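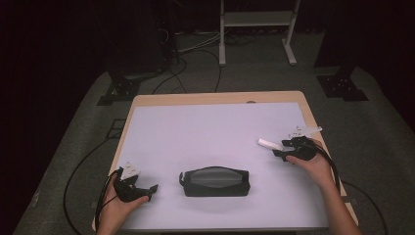

Pale tabletop for a sewing room – will I regret it?
I finally have a spare room to sew in and I'm so excited I can hardly sit still! I've been cutting quilt fabric on the kitchen floor for years and my knees have had enough. The thing I keep going back and forth on is the color of the table. I love the one in the photo, that very pale, almost lavender white with the light wood border, and it looks great on a dark gray carpet (mine is nearly the same gray). But a white stick of chalk barely stands out over a top like that, and I mark everything with white chalk. Will I be losing chalk and white thread all day long? The space I have is 182 cm along the wall, so it's going to be one big table and I want to get it right.
Jahangir Matubbar
Posted 08/01/2021 in Finditz Home & Craft

Vida
Oh, go pale, you'll love it! I sewed on a dark walnut top for ages and changed over last July, and the difference in the evenings is huge. Dark fabric edges show up so well now that I've stopped leaning in with a lamp to find my cutting line. Prints look closer to their real colors too, and that matters a lot when you're picking out a binding at nine at night.

For the chalk, I keep mine in a blue saucer at the back right corner and it goes back there every time. Same with pins – buy the ones with big colored heads.

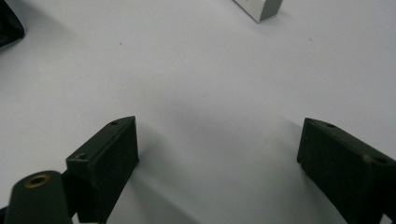 The other thing I'd spend money on is a cutting mat. Mine is dark green and covers the middle of the table, so I get both: light all round the outside and a dark patch where I'm working on white cotton. Get the self-healing kind and store it flat. I leaned my first one against a radiator and it never sat level again.

Potgieter
Color is fine either way. Check the height first. Most dining tables are too low for cutting standing up and your back will tell you by lunchtime. I put mine on 2 pairs of bed risers.

Jolurer
Agree with Vida on the mat! One warning about pale tops: test your marking pens on the underside before you let them anywhere near it. I had a red one bleed through some thin lawn and the stain is still there. Also don't iron straight on it, even with a towel down. Have fun with the new room, and please post the first quilt!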